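Como guardar varetas e pauzinhos compridos num pote de mesa

Dica rápida, porque me perguntaram isto três vezes em outubro e perdi a paciência de responder por mensagem.

O que precisa: um recipiente retangular e pesado, as varetas, um pano seco, uma fita métrica. Dá 7 minutos se não parar pra conversar.

1. Tire tudo do pote. Vire de boca pra baixo e bata, sempre cai farelo.

2. Separe por comprimento. As minhas mais longas têm 35 cm. Pote de 11 cm de altura não segura isso, tomba. Procure um mais fundo, ou ponha um punhado de arroz cru no fundo.

3. Passe o pano em cada vareta, da ponta grossa pra fina. Farpa? Lixa fina, duas passadas, e pronto. Se estiver rachada vai pro lixo, não adianta colar.

4. Pote no meio da mesa, longe da beirada. Se a toalha escorrega, prenda antes – a Zahira usa fita dupla face nos cantos, eu prefiro um peso qualquer.

5. Coloque uma de cada vez, ponta grossa pra baixo. A primeira inclinada pra um lado, a segunda pro outro. Depois é que vai o resto, alternando. Se for tudo pro mesmo lado o peso puxa e la se vai o pote.

6. Solte devagar. Jogar de cima faz a vareta quicar.

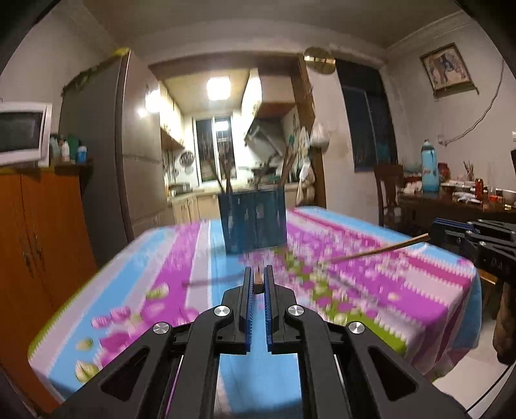 Duas varetas no pote azul-escuro, uma pra cada lado.

Pote redondo também serve, mas as varetas giram e ficam todas amontoadas. O retangular deixa encostar no canto. O meu é da Sellen, comprei usado, qualquer um serve.

Não encha demais! Tem que dar pra tirar uma sem arrastar as outras. Teste: puxe uma do meio com dois dedos. Veio junto outra, tem vareta sobrando.

Varetas molhadas não entram. Deixe secar deitadas em cima de um pano, na minha cozinha levam mais de 90 minutos – no inverno, a tarde toda. Guardar úmido dá mofo no fundo e o cheiro nao sai mais.

O Hugo perguntou se dá pra deixar na gaveta. Dá, deitadas, com elástico frouxo.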